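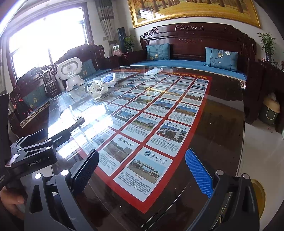 About Podbridge

Podbridge runs recording sessions with hand-held grippers for teams that train robots to do household work. Krishnamoorthy Menon started the company after several years of repairing warehouse arms, and he still reviews the first session of every order.

What we offer

Our basic service is called Alus. You send us a list of tasks, and we record people doing them by hand with grippers in ordinary furnished homes. An Alus order covers 200 clips. The larger plan, Villanueva, covers 1,000 clips and adds written notes for each one.

Most orders are for tabletop work: paper, cloth, plastic bags, small packages. Soft and crumpled things are requested most often — they change shape every time they are handled. We leave the furniture where it is and work on whatever table the home has, glass tops included.
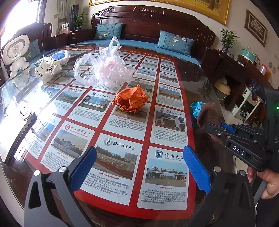 How an order works

Send us your task list and the file format you need. We reply with a price and a short trial set of 29 clips. If the trial suits you, we book the homes and begin.

Files are delivered through Bramari, our download site, and stay there until you remove them. Clips that fail our check are recorded again at no charge.

Contact

Write to us through the form on the Bramari sign-in page. You do not need an account to use it.

Page updated April 5, 2026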